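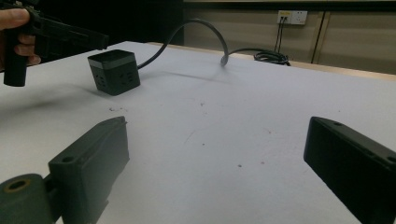
Dokley is a small simulator for diffractive optical networks, the kind where light passes through a few patterned layers and comes out sorted into classes. I started it because the tools I'd tried wanted a cluster and I have a desk. Each layer is a grid of phase values, and you train the lot in software before you even think about printing one. If the word "layer" puts you off, think of that black socket cube sitting on the white table: the openings on one side face go one way and those on the next face go another, and where you plug in decides which direction you leave from. A trained stack does something like that with light, only with a lot more openings.

What you get

There are 136 trained masks in the masks folder, 30 of them for handwritten digits and 36 for simple shapes. The rest are odds and ends from my own fiddling – some are frankly rubbish, but I've left them in so you can see how the loss curves go wrong. Every mask has a text file next to it with the wavelength, the layer spacing and the random seed.

Getting it going

Run setup.py, then demo.py with any mask name. The first run is slow while it builds the propagation tables, and after that it's quick enough to play with over a cup of tea. Distances are in millimetres everywhere except the old Vevden loader, which still wants metres (sorry!).

Known problems

Masks with more than 26 layers eat all your memory. Misalignment is only modelled sideways, so tilt is ignored completely. Rodica Buzatu has a branch with tilt in it and I'll merge it once the tests pass on her machine and mine.

Licence and thanks

Code is MIT, masks are CC BY. The shape set was drawn by Rodica, and the file format is borrowed from Wostora with a couple of extra fields. Bug reports are very welcome, and please paste the seed.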